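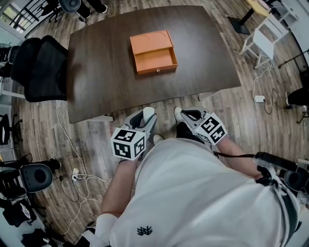 4.2 Local support for the wage ordinance

The Costby ordinance set a floor for hourly pay at any employer with more than 22 workers on its payroll. It passed the city council in November and took effect the following year. Before the vote, both sides made claims about what residents wanted. This section looks at what residents told us, and at how their answers changed when the cost of the measure was stated in the question.

We surveyed 430 registered voters by telephone and mail. Half were asked whether they supported the ordinance as written. The other half got the same question with one added sentence, which said that the city would raise its business license fee to pay for enforcement. Interviewers did not name any council member or party in either version.

Support was higher in the first group. Most respondents there favored the ordinance, and few said they had no opinion. In the second group support fell, mainly among homeowners and people who ran a business of their own. Renters' answers were nearly the same in both groups. Bansal and Pandey found a similar split in their study of transit levies, although their question mentioned a property tax and ours did not.

Figure 3. Tabletop with orange drawer unit, front drawer partly open.

Party registration mattered less than we expected. Registered Democrats backed the ordinance in both versions. Republicans were divided in the first and mostly opposed in the second. Voters with no party moved the most between versions, and they account for much of the overall drop. We checked whether this came from age, as unaffiliated voters in Costby are younger on average, but the pattern held within each age group.

We also held longer interviews with 22 of the respondents. Several did not know that the city already charged a license fee. Others knew about the fee but thought it went to street repair. One store manager in the Carnegie district supported the wage floor and opposed the fee, and said she would have voted for the ordinance anyway. Aryee has argued that answers of this kind show weak opinions. We read them differently. Most people we interviewed could explain why they held both views, and they gave the same answers when we called back.

There are limits to these results. About 70 of the mailed forms came back incomplete and were dropped. Residents who rent by the week were hard to reach and are probably undercounted. The license fee was also revised after our survey closed, so the added sentence no longer matches the final rule.

4.3 Council votes and district opinion

We next compare the survey answers with the roll call.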